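Guide de mise en place Prunex – Section 2
Préparer le plan et poser la première assiette

Vous avez monté les pieds, serré les traverses, et le plateau tient debout : bravo, le plus pénible est derrière vous ! Cette section vous emmène jusqu'à la première assiette posée. C'est ma partie préférée du guide, celle où un plateau nu commence à devenir une table où l'on a envie de s'asseoir.

Ce qu'il vous faut
Un chiffon microfibre propre et un second, sec
De l'eau tiède et une goutte de savon doux
Un mètre ruban
Une assiette plate de votre service (la gamme Lam ou une autre, peu importe)

2.1 Nettoyer le plateau

1. Débarrassez entièrement le plateau, y compris les chutes de carton et le sachet de visserie.
2. Passez la main à plat sur toute la surface. Si vous sentez un grain, dépoussiérez à sec avant de mouiller quoi que ce soit.
3. Humidifiez le premier chiffon, essorez-le bien, puis travaillez par bandes, du bord du fond vers vous.
4. Essuyez tout de suite avec le chiffon sec.
5. Laissez reposer 30 minutes.

Attention : pas d'éponge abrasive, pas de vinaigre, pas de poudre à récurer. La finition grise mate les supporte très mal et une zone lustrée ne se rattrape pas.

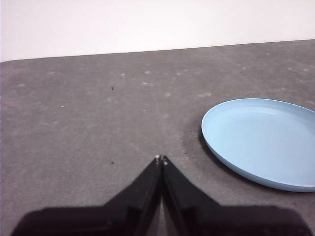 La finition mate a un charme fou, et elle demande un petit coup d'œil de plus au moment du contrôle. Placez-vous assis, les yeux presque à hauteur du plateau, et regardez la surface en biais en direction de la fenêtre. Sur un gris moyen comme celui-ci, les petites traces blanchâtres se voient bien, même pâles, surtout quand elles sont dispersées vers le fond. Il s'agit le plus souvent d'un reste de poussière ou de savon : reprenez l'étape 3 à l'eau claire, sans appuyer, puis séchez. L'assiette bleu clair, à droite, donne une bonne idée du contraste que l'on obtient avec une vaisselle pastel – douce, lumineuse, et très facile à repérer pour les convives distraits.

Remarque : si une trace persiste après deux passages, laissez-la tranquille jusqu'au lendemain et réessayez à sec. Csenge Vida, qui a relu cette section, jure par le vieux torchon en coton, et je dois dire qu'il marche à merveille.

2.2 Placer la première assiette

1. Choisissez le côté par lequel vous voulez commencer. La droite est commode pour les droitiers, la gauche convient tout aussi bien.
2. Vérifiez que le dessous de l'assiette est propre et sec.
3. Posez-la sans la faire glisser. Le pied d'une assiette en grès peut rayer le mat.
4. Prévoyez 60 cm de largeur par convive, mesurés de centre à centre entre deux assiettes voisines.
5. Reculez de deux pas et regardez l'ensemble. Corrigez en soulevant l'assiette, jamais en la poussant.

Attention : pour un plat sortant du four, utilisez toujours un dessous-de-plat. Le modèle Zendinham convient, tout comme une simple planche en liège.

Un mur blanc et uni derrière la table met joliment en valeur les couleurs claires. Essayez vos assiettes devant avant de courir acheter une nappe !

La section 3 traite des verres et des couverts.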